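Handling rules for a parcel-sorting arm: what we kept, what we threw out
Student project report, Kultdale Technical College, Automation Lab
Wednesday, September 12, 2018

1. Why we did this

The lab got its arm in May. No written rules came with it except the supplier manual, and that covers the arm, not what you do with it. Every group had its own habits. One group ran at full speed with the cell door open, another wouldn't touch anything without two people present. Our task was to write one set of rules for soft parcels (bags, sacks, mailers) that any group could follow, and then test if people really follow them.

2. What we looked at

Started with the public safety standards for industrial robots, the parts on guarding and stop functions. Heavy reading. A lot of it is for the people who build the cell, not for us using it. We marked every line that asks the operator to do something and dropped the rest. Then the house rules from the Sandley depot, who let us visit for one afternoon. Theirs fit on one sheet, big type, taped at eye level – best thing we saw all term.

3. The rules (version 3)

Before a run:
- Door shut, stop button tested by the person running the cell, not by the last group.
- Check the sleeve on the arm for tears. Torn sleeve, no run.
- Loose film and straps go in the bin before the arm moves.
- Say out loud what the arm will do first.

During:
- Hands out of the cell. Also for "just a second".
- Reduced speed for any parcel type that isn't on the list yet.
- If a sack folds over the fingers, stop and log it. Do not try to shake it off by jogging the arm.

After:
- Fingers open, arm parked, log signed.
- A dropped parcel is logged even if it landed in the right place.

4. Trials

We ran 180 picks on the Brillside cell, all soft parcels, all from the wrist camera log so we could check afterwards. 149 went through with every rule followed. The rest had at least one skipped, nearly always the talking one. People feel silly saying it. The film rule was second, mostly at the end of the day when the bin was full and noone wanted to walk.

Woven sacks were the hardest to write a rule for. They sag, they fold, and the camera loses sight of the edge. Version 2 said "grip at the corner", which sounds fine until you can't tell which corner you have.
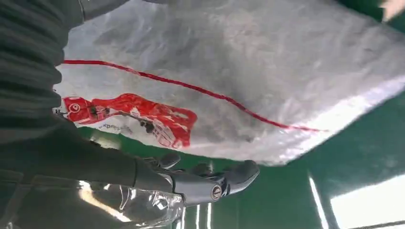

Fig. 1. White woven sack with red stripe, gripper just under the bottom edge. Crumpled clear film at lower left.

So version 3 has no grip point for sacks. It says stop before contact if the edge isn't clear in the wrist view, then approach again slower. Costs time. We think its worth it but we didn't measure the time properly, that should be done.

5. Still open

- Who signs the log if a group splits halfway through?
- The Szűcs method for scoring rule breaks gave odd results with small groups, we went back to plain counting.
- Rules for wet parcels. None yet.
- One-sheet version for the wall. Draft is done, needs bigger type.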